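Skikgate Reusable Textiles Study
Progress report to the Gustivano Fund
Prepared by Hoi-yan Hsueh, 2024-06-25

Status: on schedule, one change to the work plan (see Laundering).

The study compares the service life of reusable cotton cloths with that of the disposable wipes now used in the kitchens and day rooms of the Rukard residential homes. The grant covers purchase of cloths, laundering, laboratory testing and one part-time post.

Enrollment and stock

Four homes are taking part. A total of 400 cloths were issued at the start of May, each with a numbered tape sewn into the hem. At the last stock check 166 had completed the full set of wash cycles for the first stage. Losses are within the allowance made in the proposal.
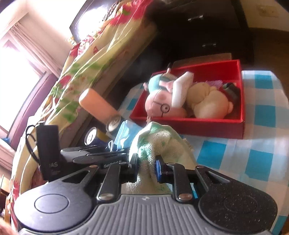 Absorbency is measured on washed samples from each home, using the weighed-uptake method set out in the proposal. Plain weave cloths have lost little capacity so far. Looped fabrics behave differently: terry, such as the cream and green cloth held over the checked tablecloth, takes up more water per gram when new, but its loops flatten with repeated tumble drying. Kam-wah Choi is repeating the terry series with line drying to separate the two effects.

Laundering

The contract laundry, Delić, raised its minimum load in May. Two homes now share a collection. The wash program is unchanged — 60 degrees, no softener — and the shared loads are logged separately so that they can be excluded if results differ.

Expenditure

Spending to date on laundering and testing is $3876. The testing line is slightly under forecast, as the second batch of tensile samples has not yet been invoiced. No transfer between budget lines is requested.

Next period

Tensile results for the first stage, completion of the repeat terry series, and a draft cost-per-use table for comment by the Fund.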